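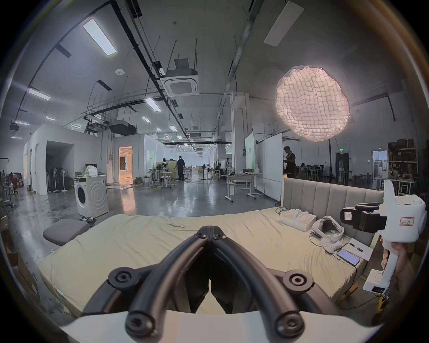 Denska hand-held gripper kit: progress report for February
Prepared by Elsa Heiskanen, Grorum
For: Quezada, equipment trials fund

Summary

The trial of the Denska kit is on schedule and inside its budget. We have finished the first block of bedroom tasks and are partway through the second. The kit does most of what Anditz, the supplier, told us it would. Our main complaints are cable handling and the time it takes to set up in the morning. We expect to make a buying recommendation at the end of the next period.

Work done this period

The bed area is now in use every working day. Operators use the grippers by hand to fold, spread and move cloth on the mattress, and the recordings go to the group that trains the arm policies. All the work in this report was done with the hand-held units. Mounting the same fingers on an arm belongs to the next phase and has not been charged to this grant.

We recorded 631 takes. After review we kept 410. Most of the rejected takes were lost to tracking dropouts. A smaller number were operator mistakes, mainly starting the motion before the recording was running. The dropout rate fell once we asked operators to keep both grippers in front of the body between takes, and we have added that to the written procedure.

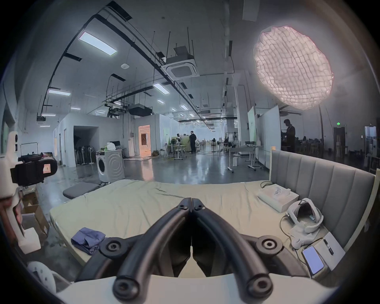

Gripper with fingers closed over the bed. The headset and phone are at right.

Findings on the kit

Grip on cloth is good. The fingers take hold of a single layer of thin fabric more often than the older pair we used last year, and they let go without dragging it. Thick hems are harder. Operators have to come in from the side, and new people take a few sessions to learn this.

The weight is acceptable for short runs. We tried longer ones and the quality dropped, so runs are now limited to 30 minutes with a break after each. Battery life has not been a problem at that length.

Wide-angle video from the grippers is usable for training without correction on our side. It takes in a lot of the room as well as the bed, and the training group has asked us to leave the background alone for now so they can see if the policy copes with it.

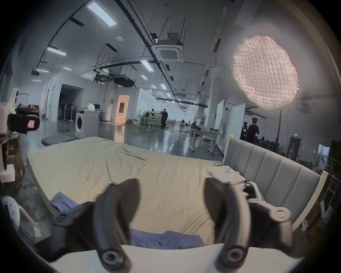
They also want more variety in how the cloth starts out. Up to now operators have dropped it in whatever way was easiest, which gave us many takes that begin much the same. For the second block we wrote a set of starting positions, and the operator picks one before each take. It slows the work a little, but the training group says the newer takes are more useful to them.

Setup is slow. Pairing both grippers with the headset fails on the first try often enough that we now plan for it. Anditz has sent one software update, which helped with the left unit. The right unit still drops its pairing if the phone app is closed. We have reported this twice and are waiting for a fix.

The cables are too short for a full-size bed. We use extensions, and they get in the way when an operator walks around to the far side. A longer set is on order.

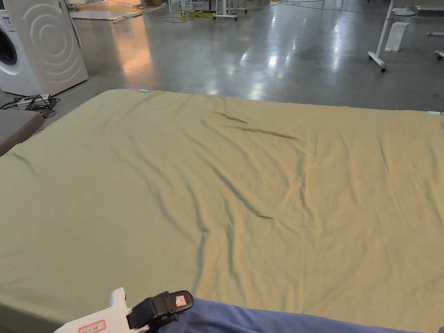 Changes to the plan

We asked for and received approval to move the pillow tasks behind the sheet tasks. Sheet work needs the longer cables less than we thought, so it can go ahead now. There is no change to cost.

Next period

Finish the second block of cloth takes.
Run the pillow tasks when the longer cables arrive.
Have 6 new operators trained, using the revised procedure, and note how long each one takes to reach a usable standard.
Get a written answer from Anditz on the pairing fault and on the price of spare fingers.

Request to Quezada

Please confirm whether spare parts can be paid for out of the current grant. If they can, we would like to order one set of fingers before the pillow tasks begin.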